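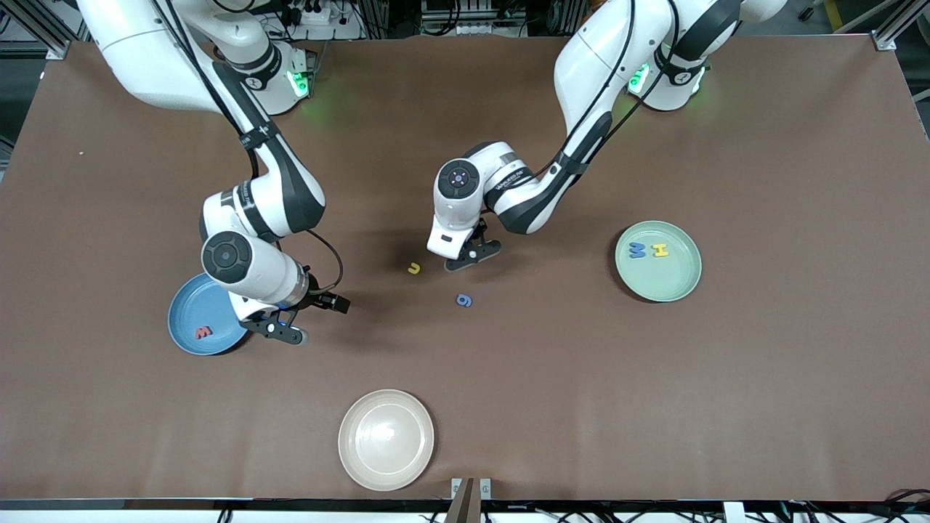
Zestia Sales Tax Tracker for Small Stores

I built Zestia after my second year of filing sales tax by hand, and I still use it every week at my own shop. You type in your sales (or pull them off the register as a plain file), and it sorts them by county and rate, so the return is mostly filled in before you sit down with it!

The Stumard add-on is for anyone who owes a gross receipts tax too. It keeps that total on its own page, away from the stuff customers pay at the counter. I mixed those up once and spent a whole evening in Skulivton untangling it.

What you get:
Rate tables for 606 local tax areas
Filing reminders by email
Room for 40 exempt customers

Price: $58 a year, Stumard included
Rates last updated 8 Sep 2019

Dobson register files work too, just save them as CSV first.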